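Patholm Bandy Club

Patholm Bandy Club is an amateur bandy club based in the lakeside town of Patholm. It plays in the regional second tier, a division it has left twice, once in each direction. The club colors are green and white, though the away kit has been brown since a laundry accident that the members later voted to make official.

The club was founded by workers at the Grison paper mill, who had been using the frozen lake for informal games and wanted somebody to blame for the sticks. Its first competitive match, against Vadar, ended in an 11-0 defeat. The match report in the mill newsletter praised the weather.

Patholm's best period came under coach Inna Sirko, a former speed skater who had never played bandy and saw no reason to start. Her teams skated hard, passed rarely and won the regional cup 4 times. The record attendance of 2,000 dates from the third of those finals, a figure that exceeded the population of the town and included a visiting brass band.
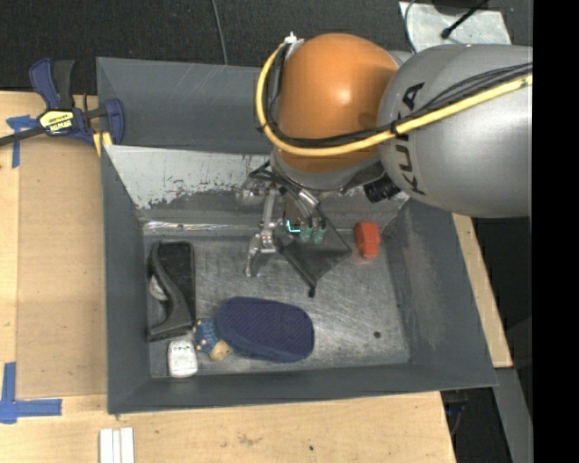 Why does the club play its December matches at noon?
The lake ground has no floodlights, and a noon start lets both halves finish before dusk.

The club's leading scorer is the forward Assunção, with 273 goals in 286 appearances. He arrived on a one-season work contract, had not previously worn skates, and stayed for most of two decades. A bronze plaque at the ground gives his total as 237, and the club has been meaning to fix it.

The rivalry with Vadar continues. The teams meet twice each winter for the Ferry Bell, which the winner keeps and is obliged to polish. Vadar leads the series comfortably. A women's team was added later and has so far never lost the bell.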